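Search the forum
Advanced search

Kerier sim users > Manipulation > Results and methods

Randomizing textures vs. randomizing wrist camera pose: which one helped us

lowtorque
Posted 21 April 2021

Writing up a result in case it saves somebody a few weeks. We train grasping policies in Kerier from wrist camera views only, no external camera and no depth. The policy gets the image and the finger opening, and it outputs a small motion plus open or close.

The baseline was trained on 700 simulated demos with fixed textures and a fixed camera mount. We then made two variants with the same number of demos. One randomizes the surface textures and lights. The other leaves those alone and moves the camera mount by up to 2 degrees and a few millimeters each episode.

Tested in sim on held-out layouts, the baseline got 22 percent. Texture randomization alone barely moved it. Camera pose randomization alone got 62 percent. Each number is the average over all the held-out layouts.

Most of the layouts have white parts lying close together or overlapping, so from the wrist you get white against white and not much else to go on.

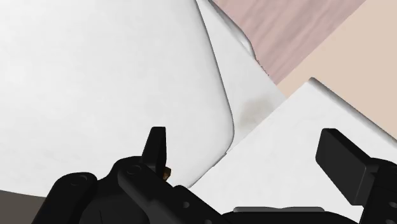 The failures in the baseline were mostly the fingers coming down to one side of the edge they should straddle. My reading is that the fixed-mount policy learned where things should be in pixels relative to the fingertips, and that stops working when the layout changes. With the mount moving it has to look at the edges.

Config files are on the Vollanari share under my user name. Happy to answer questions.

hexkey_drawer
Reply

Thanks for posting numbers. I don't buy the explanation though. If the camera mount is fixed in training and also fixed in the test, pixel position relative to the fingertips is a perfectly good cue. A new layout doesn't change that. I'd guess the moving mount is just acting as ordinary image augmentation. Did you try random crops and shifts on the baseline?

lowtorque
Reply

We did shifts, small ones. They helped less than moving the mount. I didn't put it in the post because we only ran one seed of that.

hexkey_drawer
Reply

One seed is not enough to rule it out. A shift also moves the fingers and the background together, and moving the mount doesn't quite do that. Closer stuff moves more. So you may be right that it matters, but the test for it is big shifts against mount motion with several seeds each.

pallet_nine
Reply

We had the opposite result last October with the Plamano gripper model. Textures gave us nearly all of the gain and camera pose gave nothing. Our parts were colored and the tabletops had strong patterns. If your parts are plain white and your textures only get swapped on the background, I would expect texture randomization to do very little. What were you randomizing exactly?

lowtorque
Reply

Table and floor materials, plus light direction and strength. The part materials stayed white. So yes, that is a fair point and I should have said it in the first post. I'll rerun with the part materials included.

pallet_nine
Reply

Then I'd change the thread title. What you have is background and light randomization vs. camera pose. It's still useful, but somebody is going to read the title and turn off their textures.

gravel_sorter
Reply

Does any of this hold on hardware? I have seen plenty of sim-to-sim gains disappear on the arm. We run the Hailu wrist mount and it shifts a little every time the camera comes off and goes back on, so I would like the pose result to be true.

lowtorque
Reply

Not tested on hardware yet. Everything above is rendered. I don't want to claim anything about transfer.

gravel_sorter
Reply

OK. If you send me the checkpoint I can run it on our arm with white plastic parts. I can do the baseline and the pose variant the same afternoon without touching the mount, then take the camera off, refit it and run both again.

hexkey_drawer
Reply

That would tell us more than the held-out layouts do. Please log the misses by type. If the baseline still lands to one side of the edge before the mount is touched, I'll take back part of what I said.

lowtorque
Reply

Checkpoints for both are uploaded, same folder as the configs. I can't edit the title anymore, so I've asked a moderator to change it. The seeds for the shift comparison are queued and I'll post them in this thread.

Contact the moderators | Copyright Kerier sim users | Back to top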